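Pidthorpe clinic adds hand therapy and longer opening hours

Pidthorpe Physiotherapy will open a second treatment room in March and add hand and wrist therapy to its services.

The new service will be led by occupational therapist Unnur Ragnarsson, who joins the clinic from Wusach. She will see patients recovering from fractures, tendon repairs and joint surgery. Appointments will run until 8 pm, up from 5 pm.

"Our patients have been travelling 80 kilometres for this kind of treatment," said clinic director Simone Cordeiro. "Now they can have it close to home."

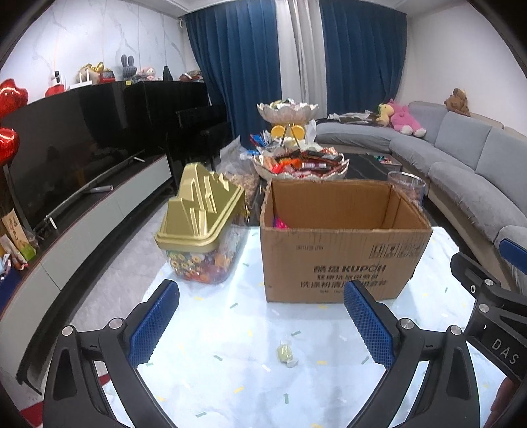 Home visits will continue in Pidthorpe and Fadcombe for people who cannot get to the centre. A doctor's referral is not required, but patients should bring any scans or surgical notes.

Bookings are open at the front desk.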